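The Toys at the Bottom of the Bin

My mother kept our toys in a bathtub. I mean a real one, cast iron, which my father had dragged home when the neighbors redid their bathroom and which never made it any farther than the back porch. Everything went in there. Blocks, balls, the plastic horse with three legs, sand shovels still carrying half the beach. If you wanted something from the bottom you climbed in after it.

I've been thinking about that tub since January, when my sister moved to a smaller place and handed me 16 boxes marked KIDS. My own two are past the age of toys (they would tell you so, loudly), but their cousins come over most weekends and I figured I'd set up a play corner in the den. One afternoon, tops! It ate the whole month.

My first mistake was shelves. I bought a beautiful low unit from Rirham with 12 cubbies, and I sorted like a woman possessed. Cars in one, animals in another, pretend food in a third. I even made labels. The cousins arrived at ten in the morning and by lunchtime there was a dinosaur in with the food, all the cars were under the couch, and someone had peeled off my labels and stuck them on the dog.

So I called Citlali Tlapale. Citlali ran the toy library in Cárdenas for years before she moved up here, and at its peak the place was lending out almost 400 toys, every one of which came back, got wiped down and had to be put somewhere fast. I wanted her to tell me which cubby system she'd used. She laughed at me for a good long while.

"Bins," she said. "Big plain ones. You put a few things in and you leave the rest in the closet."

A few things! That was the part I couldn't get my head around. I had 16 boxes. But she was firm about it, and she came over with a thermos of coffee and made me tip the boxes out on the rug so we could pick.

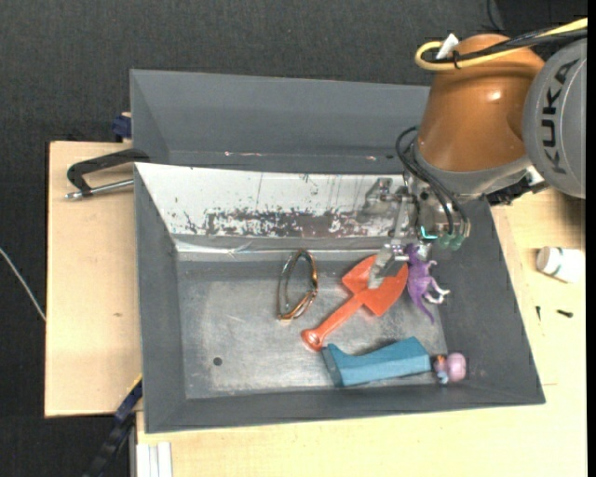 Her method, if you can call it that, is to choose toys that have nothing to do with each other. A shovel, say, and then something soft, and then something with wheels. She says when you hand a child a bin full of cars you get a parking lot, and when you hand over a mixed handful you get a story. I was doubtful. Then my nephew spent most of an hour having a wooden spoon rescue a sock puppet from a mixing bowl, and I shut up.

She is also a fan of anything that can take a beating. I'd been eyeing some woven baskets from Treletti, the kind with the little leather handles, and she picked one up at the store, squeezed the side and put it right back. Her bins in Cárdenas were scraped up from one end to the other. Kids throw things in, they drag things out, they bang on the sides because banging is fun, and she never once touched up the paint. She did get fussy about edges, and she still runs her thumb all the way around a rim before she'll buy anything.

I ended up with 2 bins, side by side along the den wall. One is for things that are out this week and the other is for whatever gets found under furniture. They came from a closing-down sale at Jundico, where they'd been holding garden hoses, and I scrubbed them in the driveway with dish soap and an old push broom. They aren't pretty. My husband asked when I was going to paint them and I told him he was welcome to, which settled that.

The swap happens whenever the kids stop looking in the bin. I take out what's gone stale and put it back in the closet, then bring out something they've forgotten they ever had. A plain sand shovel got a bigger welcome last time than anything their parents bought over the holidays. My niece carried it to dinner. She served herself peas with it, and I let her, because I'd washed it and because she was eating peas.

The Rirham unit has moved to the laundry room, where it holds towels and does a lovely job of it. I still have nine boxes in the closet and I'm working up the nerve to give away five. Citlali thinks it should be seven. We're negotiating.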